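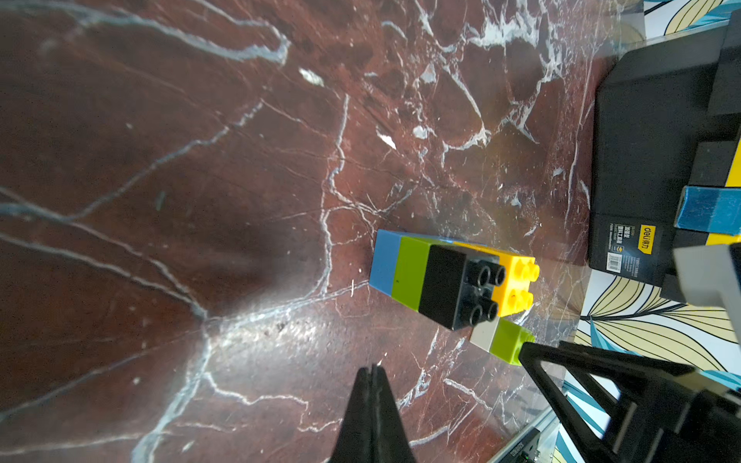 Rakiya Igwe asked in the comments on our February page whether large bricks are worth the shelf space they take up, given that most families who use the Simatcombe Play Library already own a bin of the small ones. Her question has shaped this month's gallery, which is devoted to large-format building bricks and to the surfaces on which they are used.

The Play Library holds 3170 catalog items for loan. Large bricks are kept in the Navickas collection, named for the family whose gift established it, and they are lent in mixed-color sets. A mixed set is the usual request. Borrowers may also ask for a single color, subject to availability, although single-color sets are generally held for schools and therapy practices.

On the question of shelf space, the Library's position is that large bricks serve a different purpose from small ones. They can be gripped with the whole hand. A joined row can be picked up and turned over without coming apart in the way that a row of smaller pieces often does. Children who have lost patience with small bricks will sometimes return to building when offered the larger size, and adults recovering strength in the hand have borrowed the same sets for the same reason.

Large bricks, joined in a row and laid on their side. Light blue, lime green, black and yellow, with a smaller light gray and lime-green pair attached below. The studs on the black and yellow bricks face outward.

Building sideways is a good exercise for children who have mastered the upright tower. The row rests on the flat sides of the bricks, the studs point along the table, and the next brick must be pushed on from the end. Fabian Ammann, who leads the Monday session, recommends starting with 2 bricks and adding to them from one end only until the child is comfortable. Bricks may then be added below or to the side.

The choice of surface deserves more attention than it usually receives. Carpet holds a tower poorly. A hard, level tabletop is preferred for all brick work, and a polished finish is acceptable provided that the bricks are pressed together by hand and are not slid against the table edge. Patterned tops, including marble patterns, are attractive and hide small marks well. Pale pieces can be harder to find against pale veining, and it is advisable to check the whole table before a set is packed away. 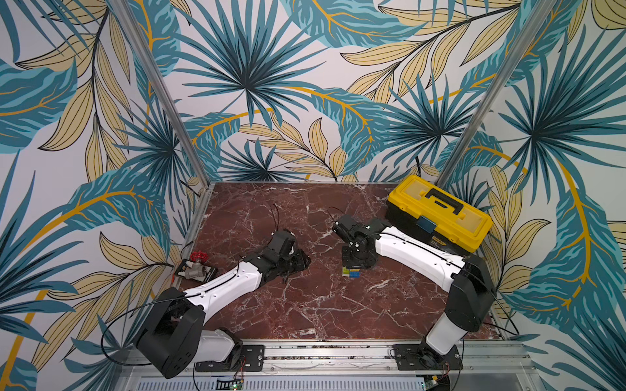 Walls make a difference as well. A table enclosed on three sides keeps pieces from rolling or being pushed to the floor, and a lively wallpaper makes such a corner pleasant to look at. Large leaf prints in teal and mustard on an off-white ground go well with a reddish-brown marble top. Those who prefer a calmer background for sorting by color may wish to choose a plain paper instead.

Tropical leaf paper on three walls, with silver posts at the back corners and a silver edge to the tabletop.

Borrowing and returns

Sets are lent for 4 weeks and may be renewed once. Bricks should be wiped with a damp cloth and dried fully before they are returned. Please do not place them in a dishwasher. Missing pieces should be noted on the card inside the lid, and no charge is made for the first two.

Requests for the Navickas collection should be addressed to Marleny Ñahui at the loans desk. Schools wishing to reserve single-color sets for the coming term are asked to write to Dionysis Karras at the Flernuvcombe branch, stating the number of children and the preferred day of collection.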